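## 4 “一篮”作为计量单位：对自报洗衣量的再检验

### 4.1 问题的来历

家庭洗衣用水与用电的估算，多数建立在一个很少有人追问的乘法上：每周洗衣次数乘以每次的标准负荷，再乘以单位负荷的耗水量或耗电量。第三项可以在实验室里测得相当准确，第一项至少可以靠日记核对，最含糊的是中间那一项。受访者被问到“每次洗多少”时，很少有人能答出公斤数，于是问卷设计者退而求其次，请他们以“篮”为单位作答，事后再用一个换算系数折成干重。

Zidcombe 调查采用的正是这种做法，Mulside 的追踪调查沿用了同一份问卷，连措辞都没有改。两项调查的报告都把换算系数放在附录里，未给出误差范围，也没有说明系数从何而来。我们向前追溯，能找到的最早出处是 Linimlow 项目的一份内部工作稿，其中写的是“暂取”。此后的引用者去掉了“暂取”二字。

这类事情在调查方法的文献里并不罕见。一个权宜的数值经过几轮转引，便获得了它原本没有的地位。本节想弄清楚的是，如果把这个系数当作未知量来处理，现有结论还能保留多少。我们的判断偏于悲观。

### 4.2 容器、装填与“满”的含义

以容器计量衣物，隐含着三层假定。其一，各户的容器大小相近；其二，受访者对“满”的理解一致；其三，衣物的种类构成在各户之间没有系统差别。三者之中，第一层最容易检查，也最容易被推翻：市售洗衣篮的容积相差悬殊，有的家庭干脆用袋子，有的直接从地上抱起来塞进滚筒。

第二层更麻烦。织物可以压缩，同一件衣服叠好了放进去与随手扔进去，占据的体积可以差出许多，而它的重量丝毫未变。受访者报出“半篮”，究竟指高度到了一半，还是指底面盖住了一半，问卷没有规定，访员手册也没有。Zidcombe 的访员手册对此只有一句话，要求“以受访者自己的理解为准”。这句话尊重受访者，却使数据失去了可比性。
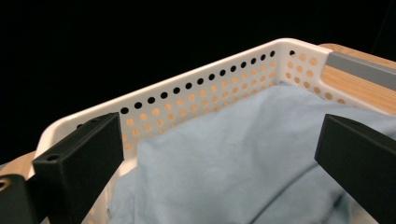
**图 3** 侧壁带圆孔的白色塑料篮，篮内为揉皱的浅蓝色布料。

第三层假定牵涉季节和家庭构成。冬季的毛衣和床品把篮子撑满，重量却未必与夏季的一篮棉质衣物相同；有婴儿的家庭洗得勤，单件小，堆得实。若换算系数对所有家庭取同一个值，这些差别就会被算到“洗衣习惯”的头上。Mulside 报告中有一个常被引用的发现，即有幼儿的家庭“每次洗衣量偏低”。我们怀疑它至少有一部分是容器和衣物构成造成的假象。报告本身没有提供任何能够排除这种可能的资料。

还应提到一个小问题：衣物进篮与衣物进机是两件事。不少家庭会从篮里挑出深色衣物单独洗，剩下的留到下一次。按问卷的字面意思，这算一篮还是两次各半篮，受访者的处理方式显然不同。Zidcombe 的开放题里有人写道：“看当天心情。”编码员把它归入了“其他”。

### 4.3 数据与做法

我们使用 Zidcombe 调查公开的 3429 份洗衣日记。每份日记记录一个完整周内的洗衣次数、每次的自报篮数，以及受访者勾选的衣物类别。日记中没有重量。也就是说，凡是以公斤表示的结论，都不可能直接来自这批资料，这一点在后续引用中几乎无人提及。

处理方法相当简单。对每份日记，我们把换算系数视为一个在合理区间内变动的量，分别按五种设定重新计算每户的周洗衣干重，再观察原报告的主要结论在各种设定下是否成立。五种设定依次为：全体取同一系数；按家庭人数分组；按衣物类别分组；按季节分组；允许每户各取一值，仅受区间上下界约束。最后一种设定最宽松，也最接近我们对实际情形的了解，或者说最接近我们的无知。

对“半篮”一类的回答，我们没有采用原报告的二分之一赋值，而是给出一个区间。原报告的赋值看似中性，实际上把一个含义不明的词变成了一个精确的数。对留空的篮数，原报告按一篮填补，理由是“多数家庭如此”；我们把这些记录单独列出，不做填补。

这里必须承认，我们的区间同样带有任意性。上下界取自实验室称重文献中较为宽泛的数值，换一组作者可能会定得更窄。我们倾向于宽，原因在于此前的研究者都倾向于窄，而且没有为此付出过举证的代价。

### 4.4 结果

在第一种设定下，原报告的结论可以复现，这只说明计算没有错误。到第二、第三种设定时，家庭人数与人均洗衣量之间的负相关仍然存在，但明显减弱。第四种设定使季节差异几乎消失：冬季篮数较多，篮子却较轻，两者大体相抵。第五种设定之下，原报告的主要结论中只有两条还站得住，一是家庭人数越多，洗衣次数越多；二是使用烘干机的家庭洗得更勤。这两条本来就只依赖次数，与篮子无关。

换一种说法，凡是需要用到“一篮有多重”的结论，都随着换算系数摇摆。节水政策文件中常见的户均节约量估计，恰恰属于这一类。
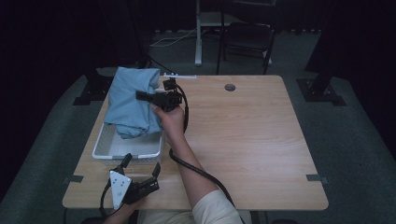 Lavoie 项目曾试图绕开这个困难，办法是在洗衣机电源上加装计量插座，以耗电曲线反推负荷。这个思路比自报可靠，但也没有它的使用者所说的那样可靠。耗电主要由水温和程序决定，负荷的影响要小得多，在低温程序下几乎淹没于噪声。Lavoie 的报告给出了反推值与自报篮数的相关系数，并据此宣称两者“相互印证”。我们认为这一表述不妥。两种测量都与洗衣时长有关，而时长又与程序选择有关，单凭这一层联系就足以产生中等强度的相关，即便两者对重量都一无所知。

我们也检查了受访者在日记周内的回答是否稳定。结果不令人鼓舞：同一户在周初多报出带零头的篮数，到周末则大量出现整数。这种变化很难用洗衣行为解释，更像是填写疲劳。原报告把各天的数据直接合并，没有讨论日记位置的影响。倘若只保留前几天的记录，户间差异的排序会有可观的变动，其中小户型家庭受到的影响最大。

### 4.5 讨论

我们并不主张废除以容器计量的做法。对受访者来说，“篮”是一个可以想象的单位，公斤不是；要求人们每次洗衣前称重，只会换来更高的退出率和一批格外耐心的样本。问题出在折算这一步。篮数作为篮数来报告，是一种粗糙但诚实的资料；折成公斤之后，粗糙还在，只是从表格里看不出来了。
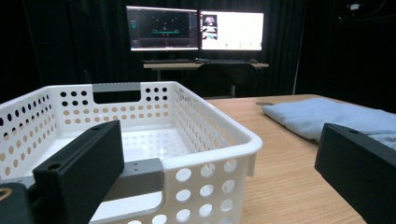 有读者在看过本节初稿后提出异议，认为我们夸大了困难：样本既然有几千份，各户容器和装填方式的差别总会相互抵消，平均值仍然可用；况且政策制定者只需要一个量级，不需要知道某一户的篮子有多大。

这个意见值得认真对待，但它的前提是误差与所研究的变量无关。上文已经表明，这一前提在家庭构成和季节两个方面都很可疑。住房狭小的家庭往往用小篮子，也往往人口较少或收入较低，容器的大小于是与我们想要比较的特征纠缠在一起。样本再大，也只会让有偏的估计显得更加确定。至于“只需要一个量级”，我们没有异议，只是希望引用者在文中照此书写，不要给量级附上小数。

对后续调查，我们有几点较为具体的建议。问卷应当记录容器的尺寸，哪怕只让受访者在几种轮廓图中挑选；“半篮”应当配有示意说明，或者干脆删去这一选项；抽取一小部分家庭做短期称重，用来估计换算系数的分布，称重结果应与日记一并公开。Mulside 的下一轮调查已定在十月入户，就我们所见的征求意见稿，篮数一题的措辞仍与 Zidcombe 相同。

在这些资料出现之前，本文第 5 节的用水模型一律以洗衣次数为输入，负荷仅作为敏感性参数列出。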